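Mutano Slotted Laundry Basket, Light Gray

Item 344

We have sold laundry baskets long enough to know that people don't dream about them. You want something that holds the washing and doesn't fall apart on the stairs. The Mutano is that, in a gray that offends no one.

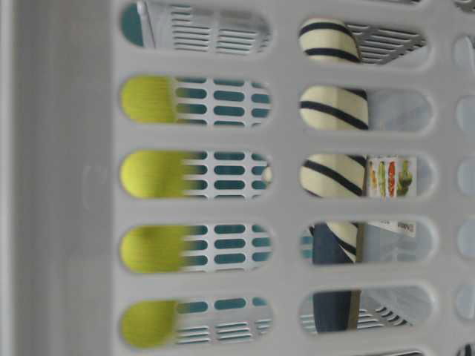
Ventilation is the reason to pick slots over a solid tub. A damp towel in a closed hamper develops a personality by morning. The Mutano's walls are mostly openings with rounded ends, so air gets in, and so does your view of the contents. Anything yellow-green and fuzzy, or cream with navy stripes, will announce itself to visitors. If your laundry is private, Dandulton makes a lidded model at a higher price.

The rounded slot ends matter more than they sound. Our old basket, the Zisarness, had square-cut holes that caught every bra hook and drawstring in the house - we stopped stocking it in August and have not been asked why.
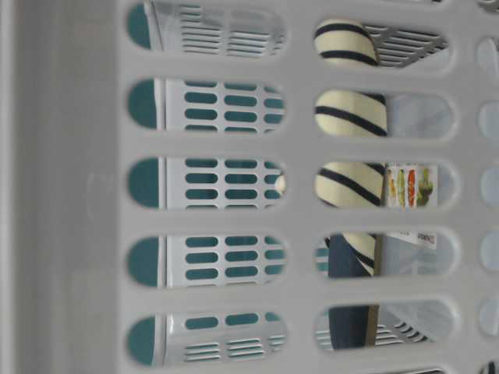 Snagging is not quite a thing of the past, mind you. Very fine knits should still go in a bag first. Small socks mostly stay put, but a baby sock is a determined animal and we make no promises.

Cleaning takes a wet cloth and a little dish soap. An old toothbrush does the slots, if you are the kind of person who does the slots.
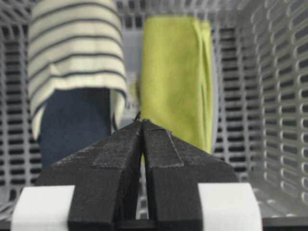

Ordering and delivery

Ships from our Ekinci warehouse, one basket to a carton. Orders over $50 go free. Next batch leaves on 9th September. Returns are fine within 100 days, preferably without the laundry.

Customer comments

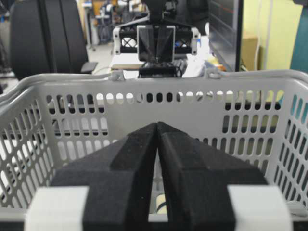 Bought two, one for darks and one for everything I pretend is not darks. The rim is comfortable to carry by, even full. My only complaint is that I can now see from across the room how far behind I am.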